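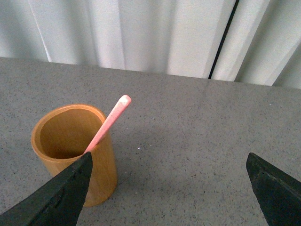 Fingers at the orange cup, pink stick in it.

Jolán Virág
Our Skonow gripper drops thin things. Are the finger pads worn out, or is it me?

Gizella Vass
Wipe them with a damp cloth first. Then redo the finger zero - mine had drifted 3 mm and I'd blamed the pads for 9 days.
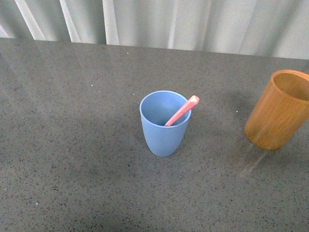
After that, run 20 slow picks before you spend money on new pads.

Pondex
Turn it off and on. Worked on my printer.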